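How Robots Learn to Put Things Away
A Mistano Science Pages explainer for readers 9 and up

Suppose you want a robot to pick up a snack and put it in a box. You could write out every move as a list of orders: go left, go down, close, go up. This works only if the snack and the box are always in exactly the same place. Move the box by the width of your thumb and the robot drops the snack on the table. 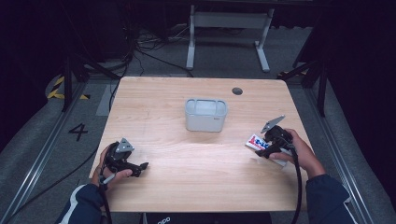 There is another way to teach a robot, and it is called learning from demonstration. A demonstration is when one person shows how a job is done. The robot's computer studies many demonstrations and works out what they have in common.

Who does the showing?

A person does. In some labs the person steers a real robot arm from a distance. This is slow, and the arm costs a lot of money. In the Drirnomora project, the person holds a gripper in each hand and does the job directly. A gripper is the part of a robot that does the holding. It has jaws that open and close, a bit like kitchen tongs.

Why not use bare hands? A human hand has five fingers and can bend in ways a simple gripper cannot. If the computer learned from bare hands, it would learn moves that the robot has no way to copy. When the person uses grippers, every move in the lesson is one the robot has a chance of making too.

What gets written down?

Each demonstration is saved as a recording. The Drirnomora recordings hold three kinds of information:

Where each gripper was, many times each second.
How far open its jaws were.
What a camera saw at the same moment.

The computer lines these up by time. It can then match what was seen with what was done next. For example: the snack is between the jaws, the box is to the left, and the next move is to the left.

How many recordings are needed?

More than you might think. The team collected 3114 recordings of small items being put into containers. Nearly 1000 of them were left out of the training. In some, the item slipped. In others, the camera lost sight of one gripper.

The good recordings must also differ from each other. If the box never moves, the computer may learn the spot on the table and pay no attention to the box. So the people doing the demonstrations shift the box, turn the snack, and start with their hands in new places.

The test

The Pētersons test, used by the team to check its results, compares 2 robots. Both have the same arms and the same grippers. One is trained on recordings where the box stays put. The other is trained on recordings where it moves. Each robot then tries the job with the box in 6 places it has not met before.

The first robot reached the box in only one of those places. The second robot managed five. It failed at the place nearest the table edge, where few of the recordings had been made. The team at the Pranen lab plans to collect more recordings there and run the test again in July.

What the robot does not know

The robot does not know what a snack is, or that people eat it. It has learned a link between pictures and moves. Give it something very different, such as a wet sponge, and it may squeeze too hard or miss — the recordings contain no sponges.

Words to know

Demonstration: one example of a job, done by a person.
Gripper: the part of a robot that holds things.
Training: the stage when a computer studies its examples.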